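Release Order Is the Wrong Default for Long Anime Franchises

The usual advice to a new viewer of a multi-part anime franchise is to watch everything in release order. The Stakell forum has had it pinned for years. I think it is poor advice for any series that began as a game tie-in.

Take Kula. The first season assumes the viewer has finished the game. Character names are used before they are introduced, and the central server failure is covered in 19 seconds of dialogue. The prequel, released 2 years later, explains all of it. A viewer who starts with the prequel loses one plot twist and gains a story that can be followed.

Ginette Bélanger argued in the same thread (post 2626) that the prequel depends on the viewer recognizing Illés when he first logs in. I rewatched the episode on Monday. The recognition adds weight to a single shot. The rest of the episode works without it.

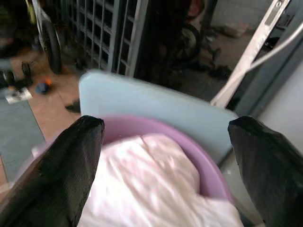 Release order also handles recap episodes badly. Kula has 3 of them, and they were made for people who had waited a week between broadcasts. On a streaming service they can be skipped with no loss except for the Broso scene at the end of the second, which should be watched by itself.

The pinned post should list both orders and state what each one spoils. New members can choose from there.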